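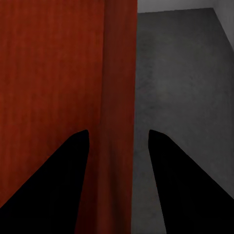
Picking a NAS for a small apartment

My old external drive started reporting bad sectors in March, so I replaced it with a network storage box. I compared two models, the Cirnico two-bay and the Heffernan four-bay, and bought the Cirnico. These are my notes.

Capacity first. I had 3 TB of data, mostly photos and disk images from old laptops. In a mirrored pair you get the space of one drive, so two 8 TB drives give 8 TB before formatting. The Heffernan would let me add drives later, but it costs $200 more empty and its fan is audible from the next room.

Memory matters less than the spec sheets suggest if you only serve files. The base Cirnico has 2 GB and sits well under that with the file server and the nightly backup running. Containers are a different case. I tried one for photo indexing, it started swapping, and I moved it back to the desktop.

Network: the box has one gigabit port. Large copies over cable run at some 110 MB per second, close to the limit of the port. Over Wi-Fi in the bedroom I get less than half of that. If your router only has 100 megabit ports, replace the router before you spend anything on drives.

Setup notes, firmware as shipped:

Turn off the vendor's remote access during the first run. It is on by default and the switch is on the second page of the network menu.
Create a normal user for daily use and keep the admin account for updates.
Set drive sleep to 30 minutes. The default of 10 had mine spinning up and down all evening.
Schedule the disk check for 3 a.m. It slows everything else down while it runs.

A mirror does not protect you from deleting a folder. I keep a second copy on a USB drive, made with Gula, a small command line tool that copies only changed blocks. The first pass took all night. Later ones finish in a few minutes.

Still open: the Cirnico ignores the shutdown signal from my Nondbridge UPS unless the USB cable is plugged into the rear port. The front port detects the UPS and shows the battery level, but no shutdown follows. I have sent the log to support.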